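Open afternoon at Vistberg: the Nera fetch-and-carry base and its practice house

Home > Equipment > Mobile bases > Nera > Visits and demonstrations

Nera is a mobile base for indoor fetching. It carries things from one room to another, it waits when someone is in the way, and it does both at a pace that will not thrill anyone under the age of 70. Vistberg has been hiring it out to care homes, libraries and one very patient hotel for a while now, and twice a year we open the workshop so that people can see it before they sign anything. The next open afternoon is Wed 2 September, doors at one, first demonstration when the kettle has boiled.

What you'll see

The afternoon comes in two halves. The first takes place at a row of desks and the second on the workshop floor, and visitors always want to skip to the second. Please don't. Most of what Nera knows about getting through a house was learned in houses that don't exist, and the desks are where we keep those.

Ji-hoon Sun runs the desk half. He builds the practice rooms and has firm views on skirting boards. A session with him starts with the base's planner set loose in a rendered interior, going after a target at the far end: a fridge, usually, as that is where most people would like a robot to go. You pick a start point, he presses the key, and the two of you watch the planner think about it. He can run the same trip 400 times over lunch, shifting the furniture a little each go, and then show you the handful of runs where it went wrong. Those are the good ones. Ask for them.
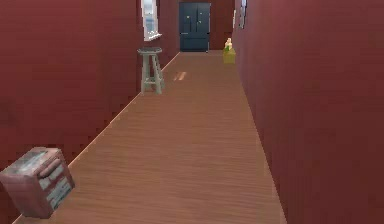 The long, thin rooms are the ones that sort the planners out. A big square room forgives almost anything. Give the base a long run with furniture down the edges and it has to decide how close it dares pass each piece, and whether a stool is one solid lump or a set of legs with floor showing between them. Early versions of Nera went for the gap. Current versions treat a stool as a stool, at the cost of being slightly over-polite to coffee tables.

Visitors sometimes remark that the practice houses are not much to look at. Quite so. The textures smear, the edges go jagged, and the decorating would start arguments in most families. Ji-hoon's position is that a base which can only cope with tasteful magnolia is no use to anyone, so wall colours are shuffled along with everything else. We did once have a request for a prettier version to put on a brochure. It is on his list.

The floor half

Frøydis Brekke takes over once you've been walked through to the workshop. She will have the real base out, charged and, with luck, in a good mood. The demonstration course is a mock flat made of exhibition panels, with a kitchen end, a bedroom end and a passage between them that we made narrower in June after a customer pointed out, fairly, that his own was nothing like so generous.

The standard routine goes like this. Someone at the bedroom end presses the call button. Nera travels from its dock to the kitchen end, where a second person puts an item on the tray, and then it takes the item back down the passage. You may be either person. You may also be the obstacle, a popular role with children and with heads of procurement. Stand in the passage and the base will stop, wait, and say "Excuse me" once. It will not say it twice. We tried twice and it sounded sarcastic.

There is always a stretch when visitors can move the furniture. Anything on the floor is fair game, but please leave the panels alone, as they come down more easily than they go up.

What goes wrong, and what we do about it

Glass doors, still. Nera sees most of them and is caught out by the very clean ones, so we supply a strip of frosted tape with every hire. Thick rugs slow it down. Trailing cables are a draw: sometimes the base wins. Strong low sun through a window can put a bright patch on the floor that it treats as something to be approached with caution, and although it gets past in the end, you could have fetched the yoghurt yourself by then.

It does not open fridges. We say this on every page and at the start of every demonstration, and someone still asks at the end. It goes to the fridge and stands there hopefully, like everyone else in the house. An arm made by Fludov can be fitted to the upper deck and will manage some doors, but it is sold separately, it needs its own training day, and it won't be running on the open afternoon.

The details

Tray load: 39 newtons, or in kitchen terms a full kettle and a packet of biscuits.
Tray size: 297 mm on the short side, so that A4 paper fits crossways. The library asked for this and they were right.
Narrowest passage: 70 cm, door frames included.
Speed: a slow walk. It can be set slower.
Steps and stairs: no.
Thresholds: low ones, taken straight on. Taken at an angle they make a noise you won't enjoy.
Voice: one, with the volume adjustable down to nothing.
Dock: plugs into an ordinary wall socket and needs clear floor in front of it. A laundry pile is not clear floor, whatever your household says.

Trying your own floor plan

If you bring a plan of your building, Ji-hoon will rough it out as a practice house and run the base through it while you have your tea. A proper drawing with measurements is best. A sketch on squared paper is fine. Photographs of a sketch on a napkin have been accepted in the past, and he'd like it known that this was a kindness. Mark the doors, say which way they swing, and put in the furniture that never moves, such as the dresser it took four people to get upstairs.

You'll go home with a plan showing the routes Nera would take and the places where it got stuck or dithered. Some customers have shifted a bookcase on the strength of it and hired the base. One shifted the bookcase, found the room much improved, and didn't. We still get a card at Christmas.

Getting a place

Places are free but the workshop is small, so book through the form on the contact page and tell us how many are coming. Let us know too if anyone uses a wheelchair or a frame. The mock flat is passable for both, and Frøydis likes to set the course up properly beforehand. Flat shoes are sensible. Dogs are welcome in the desk half only, following an incident with the tray.

Parking is on the left behind the tile merchant's. The door marked Reception belongs to the tile merchant, who is very nice about it. Ours is the grey one further along, with the bell that needs a firm push.

If you can't make the date, Frøydis does visits by arrangement on most weekday mornings, and can bring a base to you if there's a ground-floor entrance and somewhere to put a van. Hire terms are on the next page, under Nera: hire and servicing.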